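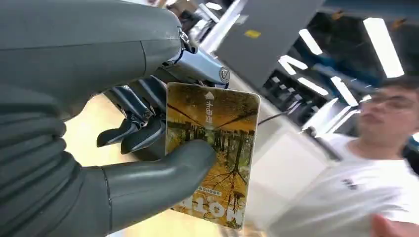
Sobczak wrote that the card handovers should be dropped from the set, too few of them and the grip is different every time.

> we have 2,513 episodes in the Tamton folder and only 138 are card
> grasps. I'd cut them and spend the time on tray picks. Flat things
> are a whole seperate problem. Also the labels are a mess, "card",
> "flat item", "photo" all used for the same task.

Don't cut them yet please. Different grips is what I want in there, the last policy only ever learned one pinch and fell over on anything thin. Agree on labels. Use "card" from now on, I'll rename the old ones when I get a minute.

Tray picks, since they came up. Packets in the divider tray, one per compartment, shift them between episodes. Leave some slots empty. Let them lean on the slats too, not just lie flat, the Dravolholm set had everything lying flat and it shows.

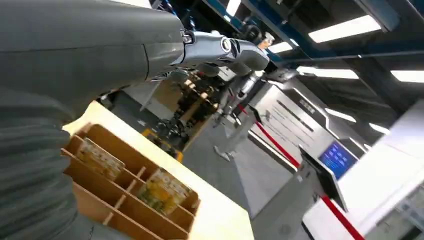 Do we keep the episodes where the operator misses and tries again? Keep them, tag "retry", and don't trim the pause in the middle.

Other stuff:

- wrist view has to be recording BEFORE the arm moves. 12 episodes in the February batch start halfway thru the reach, those are out
- people in view are fine, just no names in the notes field
- 2 operators minimum per task, otherwise we're training on one person's habits
- upload to the Trenadance share, not by mail, the list server chokes on it

Will send the new task sheet once the label thing is sorted. If you already recorded under the old sheet leave it as is and tell me the folder.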